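Frequently asked questions: the sorting table at Vemau

We receive many of the same questions by e-mail, so we collected the answers on one page. If you don't find your question, please write to us. We usually answer on Saturday morning.

What is the sorting table for?

It is the place where used lab plastic is looked at before it goes into a bin. Schools and small laboratories in Pirordale bring us racks, trays, tubes and film. Some of it can be used again, some can be recycled, and the rest goes to normal waste.

What may I bring?

Clean and empty plastic only. Test tube racks and trays are always welcome. Clear film and packaging are also accepted, if there is no paper label on them. We can't take glass, needles, or anything that was in contact with chemicals or blood. If you are not sure, leave it at home and ask first.

How much can I bring at one time?

Up to 12 boxes for each visit. For more than this, please make an appointment with our Selitz office.

Why is clear plastic more difficult than colored plastic?

Because on a brown table it almost disappears. A blue tray you will find at once, even when other things stand before it. A small tangled piece of clear plastic you can easily miss, and then it stays on the table and comes into the wrong bin with the next load. We ask everybody to look at the table also from the side, where the light catches the edges.

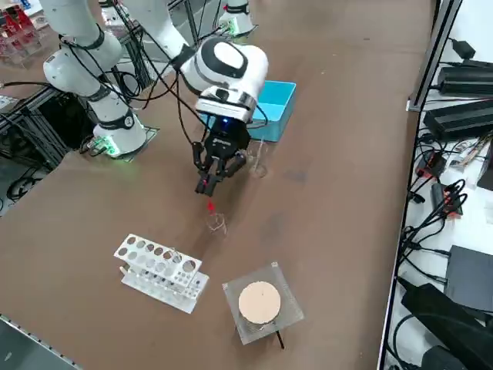

The long table, with the cyan tray behind and a white test tube rack on its side in front.

Should racks be standing or lying?

For sorting it makes no difference. For storage we prefer standing, and stacked when the shape allows it. Before you put a rack away, turn it over one time, as small caps like to hide in the holes.

What goes in which tray?

Film and other thin clear pieces go in one tray, tubes in a second one. Racks don't go in a tray at all, they are put on the shelf by size. Please don't mix film with tubes. To separate them later takes much longer than to do it correctly the first time.

Do I have to wash the things before?

Yes. Warm water and a little dish soap are enough. Let everything dry overnight. Wet film sticks together and we have to send it back.

Can I take racks home from the shelf?

Yes, this is what the shelf is for. A rack costs 2 euros and a tray is free. You may reserve an item for 10 days, after this it goes back on the shelf.

Is there a printed guide?

There is the Kramer sheet, a guide of 19 pages with drawings of the most common racks and trays. The new version comes in September. The old one is still good, only the part about film has changed.

Comments

tubeless: Thank you, the tip with looking from the side is very useful. I found three strips I had missed.

Mapleroad: Do you take racks with a broken foot?

Vemau desk: Yes, but only for recycling. Please put them separate from the good ones.

greenbench: Soap and overnight drying worked well for our film. The tubes needed longer.

Related pages
Opening hours and directions
How to remove paper labels
What happens with colored plastic
Price list for the shelf

Contact | Copyright Vemau, Pirordale | Back to top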